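Workshop notebook, July, 8:40 in the morning

Kettle on, fan on, back to the paper nest! I've been looking forward to this all week. Picking up from the last entry, where the cardboard-walled version kept buckling on the long side and Otakar Kratochvíl (rightly) called it a sad shoebox.

New plan was kraft paper only. Plain brown, off the big Wuvholm roll, a few bits of black tape to hold it down. Cut two lengths, crumpled both hard, flattened them out again by hand, crumpled once more. The second crumple makes a huge difference. After the first one the paper still wants to spring back to the roll curl, after the second it goes almost like cloth and will stand wherever you bunch it.

Floor piece first, smoothed down with the forearm. Then the wall, pushed up in folds all the way round and pinched at the top into a rim. Went for an oval this time. The square corners in the cardboard one were where every soft toy ended up wedged, and an oval has no corners to hide in. So simple, should have done it in May.

Weighed the finished paper before it went in: 186 grams for the lot. Lovely and light, and it all goes in the recycling when it's worn out.

Things to watch:

The floor gets a line across the lower half wherever the paper has been folded for storage, and that's the place it wants to tear. Next roll, store flat or cut fresh. Paulík sells it in sheets as well, have asked for the price.

The right side came out more creased than the left. I crumple harder with my right hand, apparently. Looks fine, feels fine, leaving it.

Tan floor is terrific for color. The teal-blue ball and the lime-green plush both jump right out against it, much better than on the gray felt we had from Halent. I'd like to try something in brown next, to see how badly it disappears.

The plush is a joy to handle, all lumps and rounded bits, and it settles differently every time you drop it in. The ball I expected to roll all over the place, but the fuzz on it and the soft folds in the floor slow it down nicely. Tried it by hand from both ends before lunch and it never got up over the rim.

Still to do: a deeper rim for the bigger toys in the Kanix box, 2 spare floor pieces cut and crumpled ahead, and write the wall height on the lid — I keep measuring it again from scratch.

Otakar wants to try tissue over the kraft. I think it will shred by noon but I'm very happy to be wrong, so that's this afternoon.

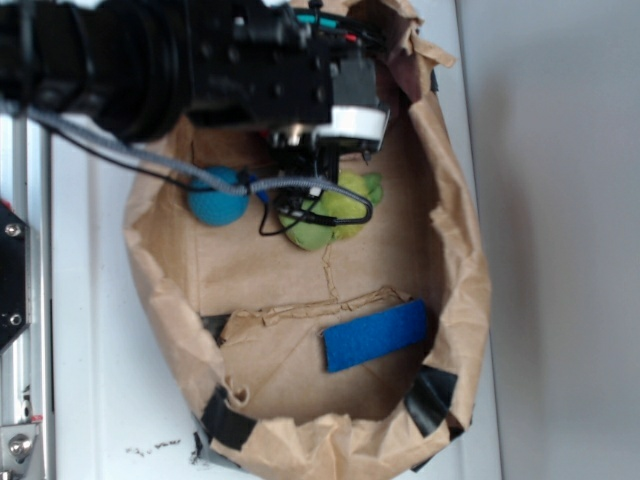
How do you get kraft paper to hold a raised rim without tape?

Crumple the whole sheet hard, flatten it, and crumple it a second time before shaping. Then bunch the edge upward in small folds and pinch the top as you go round. Leave the wall piece longer than you think you need, as the folds use up a lot of paper.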